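Folding clothes

Folding is the practice of doubling cloth over on itself so that it takes up less room and keeps its shape until it is wanted again. It is one of the oldest household skills, and one of the few that most people learn by standing next to somebody else while it is being done. Almost every home has its own way of going about it, and people who grew up with one method tend to hold on to it with real affection, even after trying two or three others.

Before closets with hanging rails became common in ordinary houses, nearly everything a family wore was kept flat. Clothes went into chests, onto shelves, or into the deep drawers of a press, and a garment was often cut with this in mind. Loose robes, wraps and shirts made from straight panels of cloth fold down into tidy rectangles with very little coaxing, while a fitted jacket with padded shoulders fights back the whole way. The old creases were not always thought of as a fault, either. In some places a sharp square crease across the front of a shirt was a sign that it had come fresh from the chest, and people were rather proud of it.

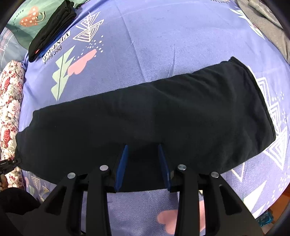 Most home folding follows one of a few patterns. The half fold brings the sleeves in and the hem up to the collar, and it is what many children are taught first. The long fold keeps the full length of the piece and only brings the sides in, and it suits trousers, robes and anything that will later be draped over a bar or rolled from one end. A dark garment folded this way can make a bundle that reaches nearly the whole way across a bed, like the black one on the lavender-blue sheet, and many people would go on to fold it again in halves or thirds before it goes on a shelf. The file fold goes further still, making a small packet that stands upright in a drawer so that every piece can be seen from above.

The writer Orathai Srithong, in her household manual The Quiet Drawer, sorted folds by the furniture they were meant for, and her way of looking at it has been borrowed by a good many home economics teachers. The book runs to 436 pages and gives a whole chapter to bed linen, including a patient and very kind section on fitted sheets. Her former student Ferhat Sezer later added notes on knitwear, which he felt should never be hung at all, as the weight of the wool pulls the shoulders out of shape.

Fabric matters as much as method. Linen takes a crease quickly and keeps it, so it is usually folded loosely or rolled. Cotton is forgiving and can be smoothed by hand while it is still warm from the dryer or the line. Velvet is best left unfolded, or folded over a layer of tissue so the pile isn't crushed. Clothes put away for a long season, say from March until the cold comes back, do well if they are taken out once and refolded along different lines, which keeps the cloth from wearing thin in one place.

See also: Ironing; Linen press; Laundry; Clothes hanger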